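Student Project Report
Shared Tables in a Small Reading Room: What Stays on the Table and Why
Þröstur Ladefoged
Course project, Interior and Everyday Objects
March 2025

1. Introduction

The Robles reading room is a room with wooden shelves along the walls, and the students of our department use it for reading, for group work and also for drinking tea. In the autumn there were complaints that the big table is never free. I wanted to know if the table is too small for us, or if we only keep too many things on it. This is the question of my project.

I must say that I like this room very much, so I am maybe not a neutral person. I come there almost every day, and two of the books I found during the project were mine.

2. Background

Before the work I read the house rules of the room, which were written when it opened. The rules say that books must go back on the shelf in the evening and that food is not allowed. They say nothing about cups, bottles, clothes or small personal things. When I asked the older students, they told me that the rule about food was never followed very strictly, and that drinks were always permitted.

The shelves have a system by subject. The system is good for the books which belong to the room, but a student who brings a book from home has no place for it. The book then stays on the table, usually on top of another book.

3. Method

I visited the room in the morning and in the late afternoon. On each visit I wrote down every item that was lying on the table. I did not move anything and I did not ask the owner at this moment, because I was afraid that people would begin to clean when they see me with my notebook.

In total I made 65 visits and wrote 349 notes, one note for one item at one visit. If the same mug was there in the morning and in the afternoon, it gave two notes. From these I could use 327. The other notes had bad handwriting or I forgot to write the time.

I divided the items into four groups: reading material, drinks, boxes and packets, and objects for decoration. Clothes on the chairs were written separately, as they do not take place on the table itself.

After the visits I also talked with the students who use the room most. These were short talks and I did not record them. I only asked where they put their things when they come in, and what they would do with a free shelf.

4. Results

Reading material was the biggest group, as I expected. Books were nearly always in stacks and rarely open. In the talks, several students said that they make a stack to show that they will come back. One of them called it "my flag".

Drinks were the second group. Mugs stayed longer than bottles. The kitchen is on another floor, and people do not like to go down the stairs for only one mug.

Boxes and packets surprised me. I did not plan for this group in the beginning, but I had to add it after the first week. They are put near the back edge of the table, where they disturb less, and so they can stay there for a long time.

The decoration group is small, but it takes good space in the middle. Nobody wanted to remove these objects when I asked. They said that the room would feel like an office.

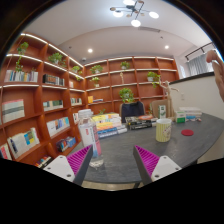
Figure 1. The table in the reading room, with book stacks, a striped mug, a plastic bottle and a wooden mannequin.

Figure 1 has things from all four groups. The stacks of books and the mug are close together, and the mannequin stands behind the mug with its arms out. There are boxes next to its legs. The navy jacket on the back of the left chair belongs to my separate list for clothes.

5. Discussion

My answer to the first question is that the table is large enough for the people, but it is also used as a shelf. It would not help very much to buy a bigger one. I think the same things would spread out on it.

I suggest three changes. First, one low shelf should be kept free for books from home. Second, there should be a tray for mugs beside the door, and the last person can carry it down. Third, hooks for jackets. The mannequin can stay.

A weak point of my work is that I was the only observer. It is also possible that an item was moved and came back between two visits, and my notes cannot show this.

6. Next Steps

The tray and the free shelf will be tested until the end of May. I will repeat the morning visits with the same form, and the new notes will be added to this report as an appendix.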